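Clitach Tabletop Sorting Set: Data Card and Rules of Practice

Version 3

Purpose of this card

This card accompanies the Clitach recordings of small household items being handled by robot arms on a tabletop. It sets out the rules under which the recordings were made and the conditions under which they may be used. Users are asked to read it in full before training or testing on the set.

The set contains 297 episodes. All were recorded in May at the Hestirer bench, a walled work surface with a stone top. Each episode is stored with its wrist camera video, joint readings and a one-line task instruction.

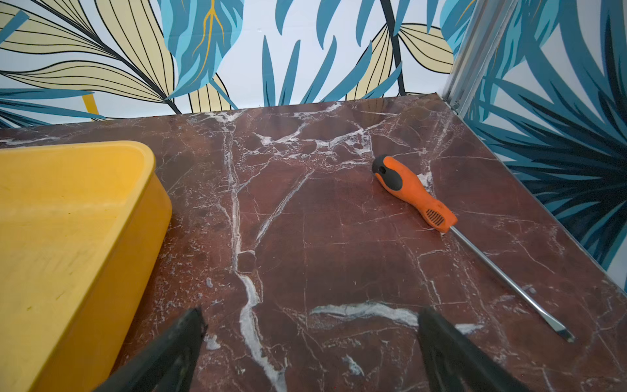
D'Amico
Data Steward, Clitach Project

1. Setting up the bench

1.1 The operator clears the stone top before each session and sets out only what is named on the session sheet. Hand tools may stay on the surface if the sheet lists them as distractors.

1.2 The tray is placed by hand, without a template. Small changes in its position between episodes are wanted and should not be corrected.

1.3 The patterned wall covering and the veined stone are part of the test conditions. Users must not mask them out in any result reported as a standard Clitach score. Masked results may be reported separately.

1.4 Room lighting is left as it is. Glare on the stone is accepted, and episodes are not dropped on account of it.

2. Moving arms in a shared space

2.1 Only one arm may have its fingers inside the tray at any time. The other arm holds outside the rim with its fingers open until the first has withdrawn.

2.2 Speed is limited to 20 percent of the rated maximum whenever both arms are over the stone top.

2.3 An operator remains within reach of the stop button while the motors are powered. This duty may not be combined with writing the session log.
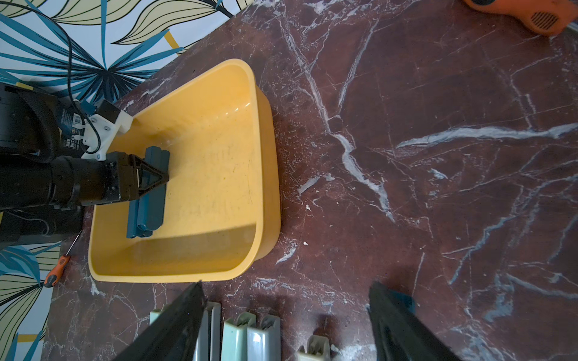 Tray work under rule 2.1: one gripper closed on a teal-blue part, a second pair of fingers open outside the rim.

2.4 After any contact between the two arms, the episode is ended and both arms are returned to the start pose. The recording is kept and marked "contact" - it is not deleted.

3. Distractors and fixed items

3.1 A distractor is any item on the surface that the instruction does not mention. Screwdrivers, toolboxes and similar items are allowed. Open blades are not.

3.2 If an arm moves a distractor, the operator leaves it where it comes to rest until the episode ends.
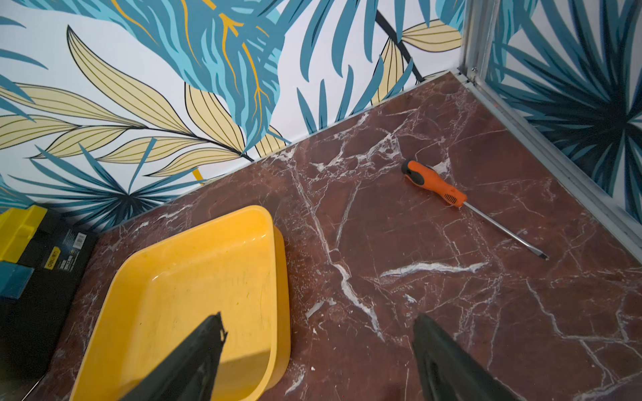
3.3 Brand names and printed labels on tools are left uncovered. Their presence does not imply any link between the maker and the project.

3.4 Specks and crumbs on the stone are wiped away between sessions, but not between episodes of the same session.

4. Labels and review

4.1 Each episode receives one of 4 outcome labels: complete, partial, failed or contact. Labels are given by a reviewer who did not operate the arms in that session.

4.2 An item counts as placed when its full length lies within the tray rim and the gripper has let go. Items resting on the rim are labeled partial.

4.3 Color words in the instructions follow the Golulari item list. Users who rewrite instructions should keep its color terms, as several bag clips differ only in shade.

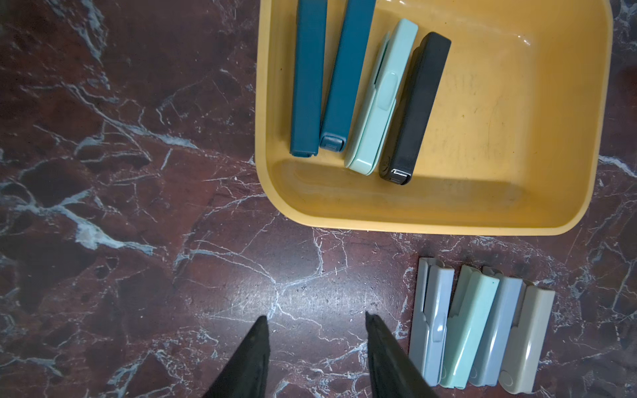
5. Known limits

The wrist view often leaves out part of the tray or the far ends of the items. Item counts taken from a single image are therefore unreliable and should be checked against the session sheet. The set covers one bench and one room, and good results on it should not be read as evidence of safe operation elsewhere.

6. Use and corrections

The recordings may be used for research and teaching. Published work should state the version number of this card. Reports of wrong labels should give the episode number and the time within the video. Accepted corrections are listed in the change file with the next version.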